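Assembling a tube-frame stand with a fabric panel

Written by Zulkifli Ngui. Last revised November 19, 2009.

These notes cover the small freestanding type: painted white tubes, a foot under each upright, and a fabric panel hung between the top rails so that it forms a shallow bin. The procedure was worked out on the Bruvier stand and also suits the Khoo version, apart from the rail lengths. It does not suit racks with wire shelves, where the load goes down through clips and the order of assembly is different.

Before you start

You will need a soft mallet, a cross-head screwdriver, a steel rule, a pencil and a dark cloth large enough to take the whole footprint. Black is best, as dropped white fittings show up on it at once. Lay the cloth flat on a hard floor. Carpet gives under the feet and hides any rocking until the stand is moved somewhere else.

Unpack everything and sort the tubes by length. The rails on the Bruvier stand measure 454 mm and the stretchers 287 mm. The difference is obvious side by side and much less obvious when you are holding one piece on its own, so keep the two lots apart. Uprights are marked at the lower end with a pencil line on some batches. If yours are not marked, offer each one up to a foot and see which end goes in without forcing.

Fitting the feet

1. Wipe the lower end of the upright and the inside of the foot with a dry rag. Swarf or a flake of paint in the socket will stop the tube going home.

2. Stand the foot on the cloth and lower the upright into it. Turn it a quarter turn each way as it goes down.

3. Tap the top of the upright with the mallet, holding a scrap of wood over the end. Two or three light taps are enough. If it needs more, take it out and look in the socket again.

4. Check the seam where the upright meets the foot. It should be even to the eye all the way round. A gap that opens on one side means the tube has gone in at a slant. A small nick in the rim is a finish fault and can be left.

5. Repeat for the remaining uprights, then stand them in their positions on the cloth.

Do not glue at this stage. The Tisotix adhesive supplied with some kits grabs in 5 minutes and cannot be worked afterwards. It is meant for stands that will never be taken down again, and I have stopped using it altogether.

Joining the frame

Fit the lower stretchers first, working round in one direction. Push each end in by hand and leave the joints slightly loose. Add the top rails last, but leave off the front one, because the panel sleeve has to slide over it.

Measure corner to corner across the base in both directions. The two figures should agree to within 2 mm. If they do not, hold the feet on the long diagonal and press them towards each other until they do — the loose joints allow this, and it is the reason for leaving them loose. Then go round with the mallet and close everything up.

Hanging the panel

The fabric is cut slightly larger than the opening so that it will sag into a bin shape. New cloth arrives with fold lines from the packet. Press it on a cool setting, or hang it and let the creases drop out over a week or so.

Slide the rear sleeve over the rear rail (this means lifting the rail out again at one end), refit it, then do the same at the front with the loose rail. Pull the lower corners outwards one at a time. Work each corner a little and come back to it; if one is pulled tight before the others are set, the wrinkles run diagonally and will not come out without starting again.

A certain amount of slackness along the upper middle is correct. The panel takes its final shape under load, and fabric that is drum-tight when empty puts a sideways pull on the uprights.
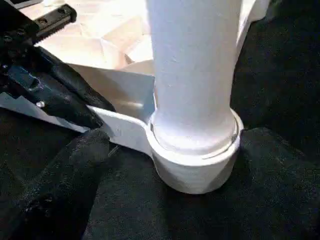
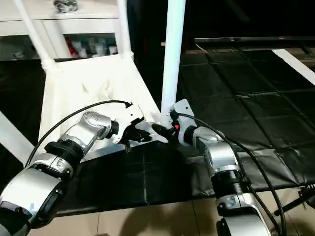
Final checks

Press down on each top corner in turn. If the stand rocks, find the foot that lifts and turn it in place before you think of packing it. Most rocking comes from a foot that is not square on its tube. Should packing be needed after all, use a disc of thin card on the underside and trim it flush.

Load the panel gradually. I limit mine to about 50 newtons spread evenly, which suits towels, wool or paper stock. Tins and bottles concentrate the weight at one point and will stretch the cloth.

Go round the joints again after a few days' use. The top rails tend to creep outwards by a millimetre or two and want one tap each. After that they stay put.

Taking it down

Reverse the order: panel, top rails, stretchers, uprights. Twist the tubes as you draw them out and never lever against a foot, as the rim chips easily. Replacement feet are sold by Zikport in pairs only. The July batch had a tighter socket than the earlier ones — if you are mixing old and new, try the fit before you put the rest of the frame together.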